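Nallelow Tiled Room – Progress Report to the Pallar Fund
23 March 2018

Work on the small tiled room at Nallelow is on schedule. The grant covered 1516 tiles, and 13 are left over and stored for repairs. The white square tiles with dark grout were kept as agreed in the first plan. 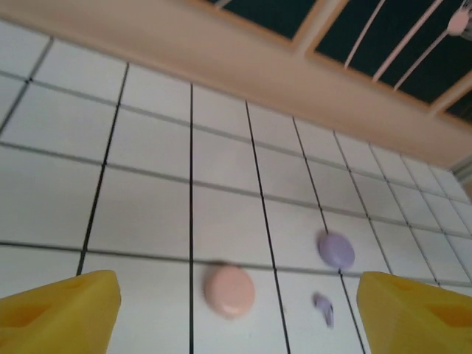

Le Roux delivered the second batch of grout in March, seven days later than promised. We used the time to clean the joints that were already set. Mekent has sent its final bill for the tiling, and 600 remains in the materials budget. We would like to move this to cleaning supplies.

Small parts are still being left out on the tiles between sessions. We have asked users to clear the surface before they leave – the grout lines are hard to wipe with things in the way. A labeled tray for pegs and discs will be added next month. Scuff marks are being treated with a mild cleaner and a soft cloth.
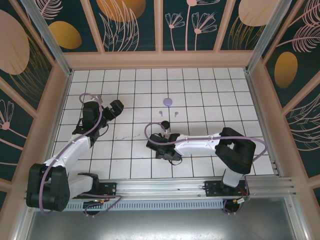
Will the grout need to be sealed again before the grant ends?
One more coat is planned, and the cost is already in the Mekent bill. The room will be closed for a day while it dries.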